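We use cookies to improve your visit. Accept | Manage settings

Speaker notes: The bedside basket
Denise Garside
4 min read
Last updated: January

1. Opening

Thank Gemma Bickerstaff for the invite. Say that the talk covers one piece of furniture, the nightstand, and the basket that goes on top of it. Ask who has more than five things beside the bed right now. Wait for hands.

Most people use the top of a nightstand as a drop spot. Small boxes, cards, fruit, chargers. One basket gives all of it a place to land.

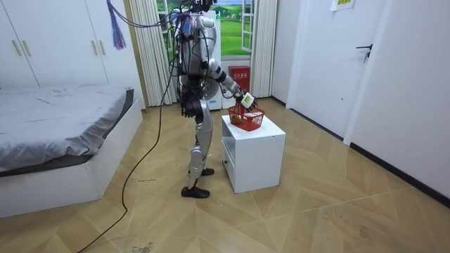
Keep the basket small enough that it has to be emptied. Mention the Ziseck survey: 800 replies, and 200 of them said they had never cleared the nightstand on purpose. Pause here.

2. Choosing a basket

Open sides, so you can see what is in it. Plastic wipes clean if fruit goes soft. A handle helps when you carry it back to the kitchen. 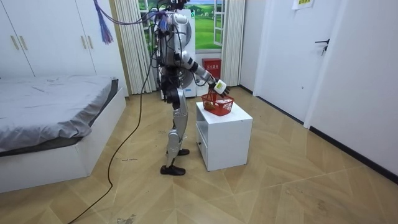
Red basket with a grid pattern on the sides, on the white nightstand.

Raghda Farah will ask about fabric bins. Answer: fine for socks, bad for food.

3. Emptying it

Pick a time. I use 9 p.m. Lift the whole basket by the handle and take it with you. Do not sort at the bedside. Fruit goes back to the kitchen, paper goes to the desk.

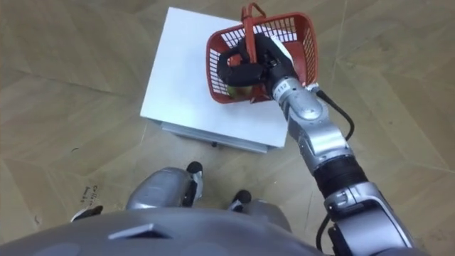 Round fruit in the basket, handle up.

Then wipe the top of the nightstand while it is clear.

4. The floor underneath

Dust and scuffs collect near the base. Move the basket first, then sweep up to the front of the furniture.
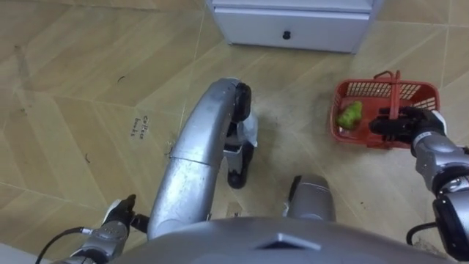 5. Questions

Ten minutes. Nuno Paiva has the microphone. Handouts are by the door, 100 copies.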